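Burger Table, Lestach Kitchen

Gallery 3 of 4

The plain burger is bun, lettuce, tomato, patty. Lettuce goes on first, straight on the bottom bun, with the tomato over it. The vegetables are kept in a clear container at the end of the tray so they stay off the bread until they are needed. Buns are Relton sesame, bought by the case.
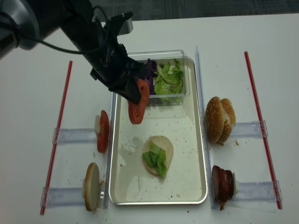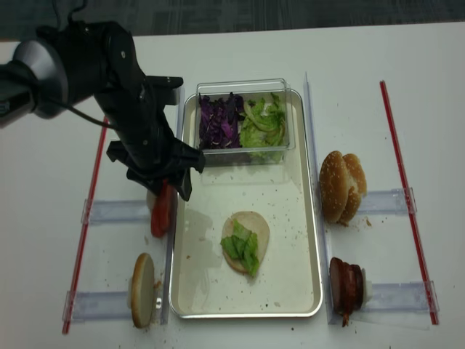 Bottom bun with the first lettuce on it, purple cabbage and green lettuce at the end of the tray, sesame top standing in its holder on the right in both.

A reply from Vedus asked for the cabbage to go under the tomato, where it holds better than lettuce does and keeps the bottom bun from getting soggy by the time it reaches the table. Two other readers wanted the buns toasted longer, and one wanted them not toasted at all.

We have not tried the cabbage that way yet. For the regular version, slice the tomatoes no more than an hour ahead and salt them at the last minute. Toast cut side down in a dry pan at medium heat. The sauce recipe is on the Tóth page and makes 400 ml, enough for a large batch. It keeps in the refrigerator for 3 days.

Gallery 4 has the fish sandwich.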